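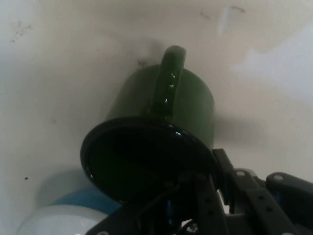
16 August 2024: the budget, finally

Up way too late again with the spreadsheet open, but I have to get this down while I'm still excited. We have a number! Leandro Urrutia wrote back this afternoon and the equipment money for the mug work is approved, all of it except the second stand, which I had padded in there hoping it would slide through. It did not slide through. Fine.

So now the fun part, which is deciding what to spend it on. I've been carrying the same list around since April and it has changed so many times that the original is mostly crossed out. The big line is still fingers. Mugs are such good teachers for this! A glazed handle is slick and round and narrow, a rim is thin, and every one of them wants a slightly different grip. I used to think we could buy one set of fingertips and be done. Now I want a small drawer of them, soft ones, ridged ones, a long skinny pair for getting at rims, and I want spares of each.

Clasteck quoted $900 for a finger kit with the mounting plates included. Karakaya came in at $2,000, but theirs has the force sensing built in, and oh, I want it. I read their whole manual over lunch. Leandro thinks we should start with Clasteck and see how far it gets us, and I can't really argue with him (I tried, for most of a phone call). If we go that way, I can put the difference toward a better wrist camera and still have something left over for lights.

Lights, by the way, are going on the list in ink this time. Shiny dishes and one strong lamp are a terrible mix, all those little bright spots sliding along the glaze. Two soft panels, one on each side, dimmable. Ferkbridge sells a pair with clamps and I've already measured the table.
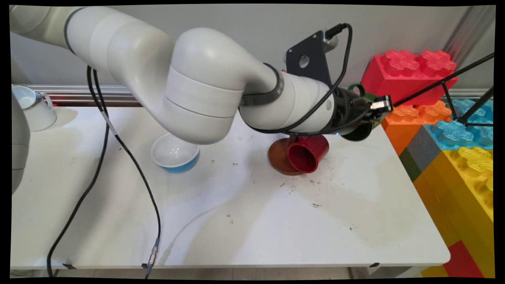

Cables are the other thing. I put down $50 for sleeves, clips and a bag of those reusable ties, and it's the line I'm looking forward to most, silly as that sounds. I'd like every cable to have a route and a label on both ends. I also want a new top for the table. The white one is scuffed and speckled, and I'm thinking of a mat we can swap out, maybe in a couple of colors so the dishes stand out in different ways. Jalldale will cut one to size. Need to ask what they charge for rounded corners.

Dishes I am buying myself, from thrift stores, and I won't hear a word about it. Bowls, saucers, pitchers, anything with an odd handle. The uglier the better! I budgeted nothing for this on purpose, so it doesn't count as spending.

That leaves $1,000 set aside for repairs and shipping. Leandro asked if it could be smaller. I said no and he let it go, so maybe he agrees with me more than he lets on.

To do tomorrow: write to Clasteck about lead time and ask whether the plates fit our bolt pattern before anyone signs anything. Send Jalldale the table measurements. Find the old camera bracket drawing, which I think is in the blue folder. Ask Karakaya, very casually, if they ever do loaner kits.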